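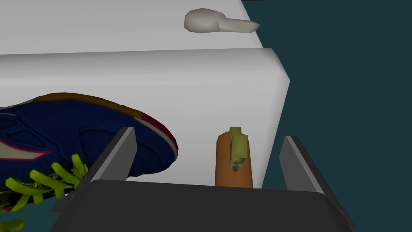 Horta Comunitária de Brirport

A Horta Comunitária de Brirport é um terreno partilhado de 99 talhões no bairro de Wemside, entre a linha do comboio e a antiga fábrica de tintas Fodik. Escrevo este artigo porque tenho lá um talhão, o 18, e porque a página anterior tinha tantos erros que até dava pena!

História

O terreno pertenceu à família Lã, que ali cultivava couves e alhos para o mercado. Quando a exploração fechou, aquilo encheu-se de silvas (e de frigoríficos velhos, infelizmente). Foi a Ngân Sầm quem bateu às portas do bairro com um abaixo-assinado e juntou 1271 assinaturas — muito mais do que a junta esperava. A cedência foi aprovada numa quinta-feira à noite, numa sessão tão comprida que eu saí antes da votação e ainda hoje me arrependo.

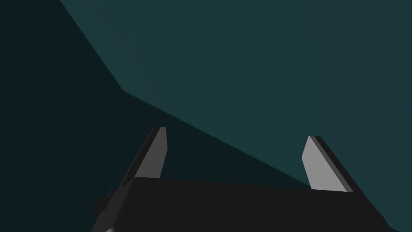
O poço antigo foi limpo logo a seguir, e a Nhi Lã, neta dos últimos agricultores, desenhou os caminhos por cima dos regos que a avó usava.

Funcionamento

Cada talhão é entregue por dois anos, renováveis. Há 105 pessoas em lista de espera, e quem deixa a terra abandonada uma estação inteira perde o lugar. Não se usam herbicidas, a compostagem é comum e a rega faz-se até às nove da manhã no verão.

Em julho há a troca de sementes, aberta a toda a gente. Levem frascos — os envelopes de papel acabam sempre cedo, e o feijão da Nhi desaparece ainda antes deles.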